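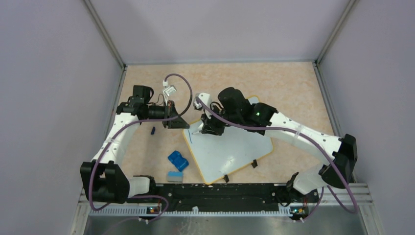 Wipe it while it's fresh, wrote one reader of our first edition, and you'll never need the spray. She had taught for years in a school at Kemeys and wanted the advice printed on page one. So it is, very nearly!

Chapter 3
Writing on White: Boards, Pens and Erasers

A dry-erase board is such a cheerful thing to work with. You can try an idea, rub it out, try a better one, and the board will take it all without complaint. In this chapter we look at how that happens, from the first short stroke of the marker to the last pass of the eraser, and you will get plenty of practice along the way.

The secret is in the ink. Marker ink holds its colour in a liquid that dries off quickly, together with an oily ingredient that stops the colour gripping the surface. What stays on the board is a thin film sitting on top of something very smooth. A felt eraser lifts it away as a fine dust. Paper is full of tiny gaps for ink to sink into, so the same pen on paper leaves a mark for good (try it on a scrap, not on your exercise book).

Old marks are harder work. Leave a blue line up over the summer and a dry eraser may only smear it. Go over the line again with a fresh marker, though, and the new liquid loosens the old colour so that both come off together. It is a lovely trick and it still delights me every time I see it done.

You will also meet the question of tilt. A board lying flat is easy to lean on, but your sleeve follows your hand and takes half the writing with it. Raise the far edge a little and see what changes. The pupils at Cledance, who tested these activities for us, argued about this for most of an afternoon.

By the end of the chapter you should be able to:
explain why dry-erase ink wipes off a smooth surface
remove an old mark without scratching the board
look after a marker so that it lasts

Before you start
You will need a small board, a marker with its cap, a felt eraser and 15 minutes. Draw 6 short strokes, wipe one away at once, and leave the rest for Activity 3.1.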